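Why Do We Pick Up the Floor First?

Your room has many places where things can be messy. There is the bed, the sofa, the little table with the lamp. So where do you begin? At our reading club in Padby we tell children: begin with the floor. Your feet need it, and small things on the carpet are easy to step on.

Litter is a word for trash that lies where it should not lie. It can be a wrapper, a cup, or only a very small piece of paper. A carpet has many short threads, and crumbs like to hide between them. 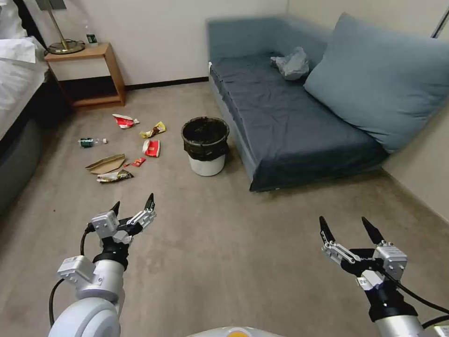 What goes in the bin?

First, bring the bin close to the mess. Then you do not have to walk across the room with every piece. Many bins have a bag inside, called a liner. The top of the bag is folded over the rim, so it does not slip down.

Look at each thing before you throw it. A snack wrapper usually goes in the trash. A plastic bottle can often be recycled, but every town has its own rules. In Padby we have 2 bins, and bottles go in the yellow one. Ask a grown-up how it is where you live.
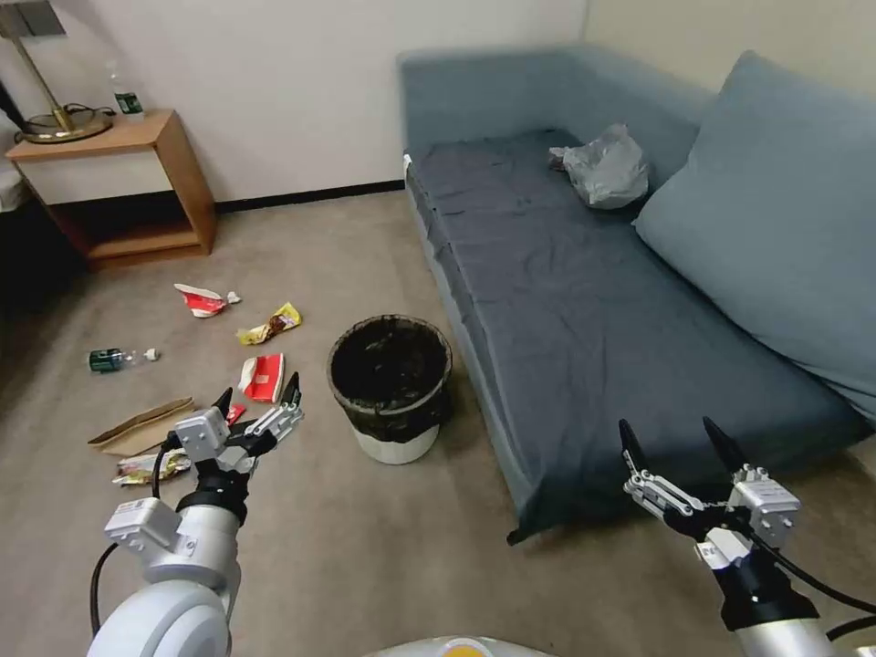 A cup, a wrapper and a bottle on the carpet, with the bin close by.

What about the bed?

When the floor is clear, you can walk to the bed. The big soft cover is called a duvet. Take 2 corners and shake it gently, then let it fall flat. A smaller blanket, called a throw, can lie across it. Some throws have a fringe, a row of loose threads along the end. Pillows go back near the headboard.

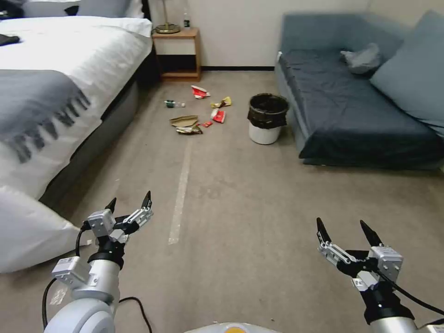
Text: the Lelard Children's Pages team, home and nature editors

Last, wash your hands with soap. If you found a bottle cap under the sofa, put it with the bottles or ask where it belongs. Next month we will read about dust and where it comes from.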